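Facilities Support – Request 387
Subject: Artificial flowers and sorting table, display preparation room
Raised by: Raelene Goodwin
Assigned to: Warrick Fairweather
Priority: 3
Status: Closed

Description of request
The white tables used for sorting artificial stems have been drifting apart during the working day. When the gap opens, thin stems catch in it and the ends become bent. Staff have also reported that hydrangeas are being returned to the wrong trays, so that the McKinnon reception arrangements go out with colours missing.

Entry 1 – W. Fairweather, April 14, 2021
Attended the room and inspected both tables. The feet on the window side were found to be set lower than the others. All feet were adjusted and the two tops pushed together again. The join was checked along its full length and a cloth passed over it without catching. Please do not lean on the outer ends – this appears to be what moves them.

Entry 2 – K. Paewai
The tray procedure has been reviewed with the display team. Pale blue hydrangeas are to be kept in the left-hand tray and red flowers in the right-hand tray. Stems should be laid on the open table one at a time, the leaves straightened by hand, and the flower head checked for flattened petals before the stem is put away.
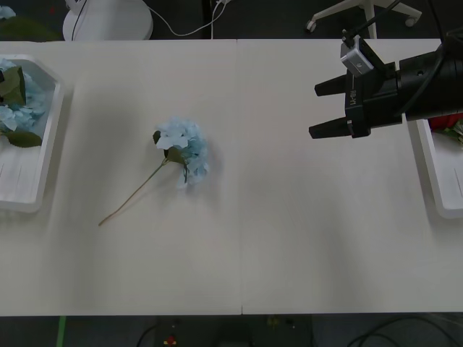

Where a leaf has come away from its stem, it should be placed in the repairs box with the stem and not discarded. Replacement leaves from Rititz take roughly 7 working days to arrive and are not always the same green.

Entry 3 – R. Goodwin
The tables have remained together. One member of staff asked whether the trays could be stacked overnight. Kindly confirm.

Entry 4 – K. Paewai
Trays containing flowers should not be stacked, as the petals will be crushed. Empty trays may be stacked on the lower shelf.

Resolution
Table feet levelled and tray positions confirmed. Hélder Vieira has been asked to check the join when the November displays are prepared. Any further movement should be reported under a new request, quoting the number above.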